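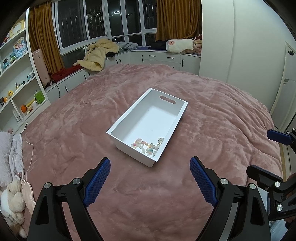
Rin Kikuchi thinks the whole first week of readings should be thrown out. Her objection, sent this morning in reply to my last entry, is that the Yip was sitting on the windowsill, where it measured the glass and very little of the room, and that a sensor on an outside wall will read low at night and high in any sun. She would put it on an inside wall at chest height, out of line with the register, and start over.

02/07/2019

She is right about the sill. I moved the Yip to the inside wall before breakfast, on the nail that used to hold the calendar. The old readings stay in the notebook with a line drawn down the margin. They are still good for comparing one night with another, as long as none of them gets compared with anything after today.

Conditions at start: overcast, wind out of the northwest, furnace on the normal schedule, bedroom door shut. The dresser is still pulled away from the wall and its contents are wherever they landed. The bead box is on the bed.

Gas first. The meter difference for the last billing period came out at 285, against a figure for the same period last year that I can't use, because the thermostat was replaced in between and the schedule changed with it. I spent too long this morning trying to correct for that and gave up. One period with a known schedule is worth more than two with a guess between them. From now on I read the meter myself, at the same hour, and write down the number on the dial with no arithmetic done to it.

Draft check, second round. Method as before: all exhaust fans on, dryer on, furnace off at the switch, every window locked, then a stick of incense moved slowly around each opening. Results for the bedroom:

Window, bottom rail. Smoke bends hard into the room at the left corner, less at the right. No change from last week.

Window, meeting rail. Strong leak at the lock side. The lock pulls the sashes together but doesn't pull them level, and there is a visible gap when the lower sash is pushed up against its stop.

Window, side casing. Steady where I caulked. A slight waver near the top of the right side, where the bead of caulk got thin. Needs another pass.

Outlet behind the dresser. Worst of the lot. The smoke went flat. I would not have found this one with the furniture in place, and it explains why that corner has always felt colder than the window does.

Baseboard, outside wall. Leaks along most of its length, weak and even. Caulk it at the top edge and the floor edge both. The floor edge was skipped the last time anyone did this.

Attic hatch in the hall isn't strictly the bedroom, but I did it while the fans were on. It leaks on all four sides. The weatherstrip up there is the old felt kind and has gone flat. If warm air is leaving through the hatch then cold air has to be coming in lower down to replace it, so the hatch and the outlet are probably parts of one problem. I should have started with the hatch.

Work done today: foam gasket behind the outlet cover, power off at the breaker and tested dead first. Took the cover off, cut out the gasket where the knockouts were still attached, put the cover back. Repeated the smoke test afterward. The stick still shows some movement at that outlet, well down from before. The remaining leak is between the box and the drywall and the gasket doesn't reach it. A thin line of caulk should. Left that until the baseboard gets done so the tube is only opened once.

The hatch got new strip on four sides, the closed-cell foam with adhesive. The adhesive did not want to hold on the painted stop until I wiped it down with alcohol. The panel now sits a little high and doesn't compress the foam under its own weight. It needs either two hook latches or something heavy on top. I put a scrap of insulation board on it for tonight, which helps with the heat loss and does nothing at all for the seal.

On the storm window question, the position is now this. Jasia quoted an outside aluminum storm at 574 installed, for the one window. Rumov sells an inside acrylic panel with a magnetic strip, cut to order, at well under that, but their sheet wants measurements at five points and says the opening must be square within a tolerance this opening will not meet. I measured it. The diagonals disagree by more than they allow. Pemeo makes a compression panel that is supposed to handle an opening that far out, and I have asked them for a price and heard nothing yet.

Tamsin Dunleavy's view, over the phone, is that I am pricing a storm before fixing the sash lock, and that the lock costs almost nothing. She had the same leak at the meeting rail and cured it with a new lock set a little farther back, so that the cam draws the lower sash down as it turns. I have no argument against that. I took the old lock off to look at the screw holes. They are stripped, and someone has packed them with matchsticks at least once. Plan is to glue in dowel, let it set overnight, and drill fresh. In the meantime the window is held by the spare lock on the left and a rolled towel along the rail.

Condensation, for the record. There was a band of it across the bottom of the lower pane at wake-up, higher at the corners. The bedroom had been closed up all night. I want to see if it shrinks with the door left open, but that changes the temperature as well, and I don't want to alter two things on the same night. Door stays shut tonight. Door open tomorrow, provided the wind is anything like the same.

Evening reading taken at the usual hour. The new location reads about 4 degrees warmer than the sill did last night. Most of that has to be the location, so I am not crediting the gasket or the hatch with any of it. If I want to know what the sill is doing I will need a second Yip, and the two of them would have to sit side by side for a night first to see how well they agree. Rin offered to lend hers. Said yes.

Still to do in this room: floor edge of the baseboard, outlet box, thin place in the casing caulk, lock. Dresser goes back after the outlet box and not before. The furnace filter is due in February too and I keep writing that down and not buying one. Size is penciled on the side of the return.

Furnace switch back on, checked. Fans off. Meter read and entered.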